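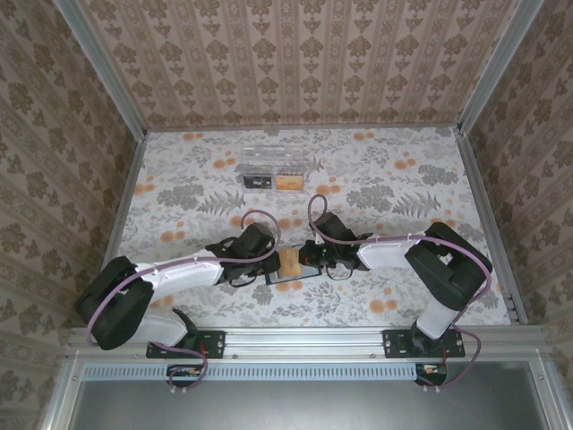 Stripes and leafy medallions on the walls, orange blooms underneath.

Home & Decorating | Reviews
June, by the Lestcombe Post homes desk
141 shares

Grimshaw Paperhanging Kit

I've papered a box room, a hallway and the awkward bit over the stairs with this kit, and I'm completely smitten! The smoothing brush is the star: soft, wide and happy to chase a bubble right into the corner without scuffing the pattern. The seam roller is lovely too (small, but it runs dead straight).

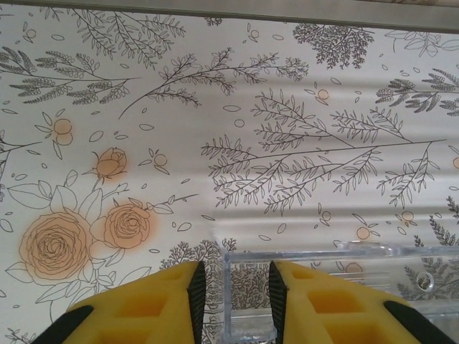
A clear container, close up.

Cutting is where my old Stulik set always let me down. The Grimshaw knife has a proper long snap-off blade and went through damp paper cleanly every time – I did change it after each drop, mind. The plumb line is a bit mean, and I'd have liked a longer cord for our landing.

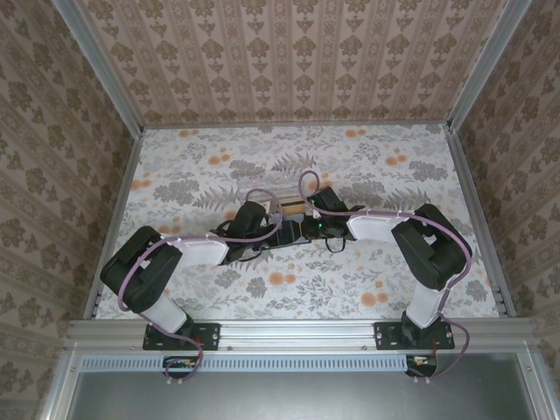
Ferny sprigs below, damask motifs all round.

Stripes are still a faff. Hang your first length dead upright and don't trust the door frame, especially in an old house. I'm doing the dining room next and can't wait.

3 comments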